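Cleaning and Inspecting a Plastic Wheel Cover Before Refitting

A wheel cover collects brake dust on both sides, and the back is usually the worse of the two. The procedure below covers washing, clip inspection, stain treatment and refitting for snap-on plastic covers. It does not apply to covers held on by the lug nuts.

Work over carpet or a folded blanket. Bare concrete scratches the face.

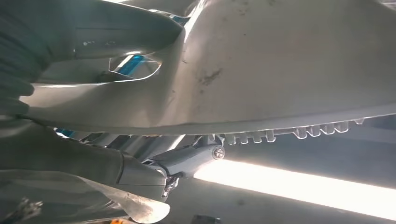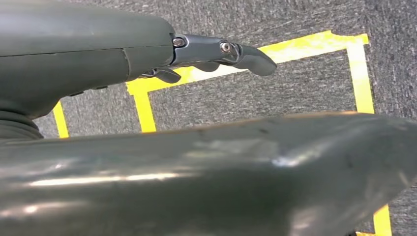
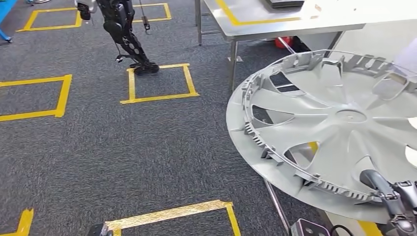 Written by Bakari Makokha
Checked by Nhi Nghiêm
Workshop Basics - last revised in September

What you need

A bucket of lukewarm water, car shampoo, a soft brush, an old toothbrush, two microfiber cloths and a plastic trim tool. For stains, use a cleaner labeled safe for painted plastic. We use Prorker trim cleaner. Do not use acid wheel cleaner, acetone or brake cleaner on a plastic cover.

1. Mark the position

Before removal, put a piece of masking tape on the cover next to the tire valve. Mark each cover with its wheel position as well, for example LF for left front.

2. Remove the cover

Park on level ground and set the parking brake. Insert the trim tool behind the outer rim near the valve and ease the cover out a little. Move a hand's width along and repeat. Pull with both hands once half the edge is free. Do not lever against a spoke.

3. Wash

Rinse both sides to float off grit, then wash the face with the soft brush. Turn the cover over and work the toothbrush between the clips and along the edges of the cut-out windows. Rinse again and dry with a cloth. Leave the cover face down for 14 minutes so that water drains out of the clip ring.

4. Treat stains

Brown spots are commonly rust transfer or tar. Try shampoo first, then the trim cleaner on a cloth, 4 passes at most. If the mark is still there, stop. Further rubbing dulls the finish and leaves a shiny patch that shows more than the stain did.

5. Inspect the clips

Hold the cover at a tilt with the back toward you and go around the rim. Press each clip lightly inward. It should flex and return. Look for white stress lines at the base, missing tips and clips that lean. Two broken clips side by side are grounds for replacing the cover - the load moves to the neighbors and they fail next.

If the cover uses a wire retaining ring, check that it sits in its notches all the way around.

6. Refit

Line up the valve opening with the valve and seat that side first. Press around the rim with the palm, alternating sides. Do not use a hammer or a fist at the center of the cover. Remove the tape. Check the fit again after 29 miles.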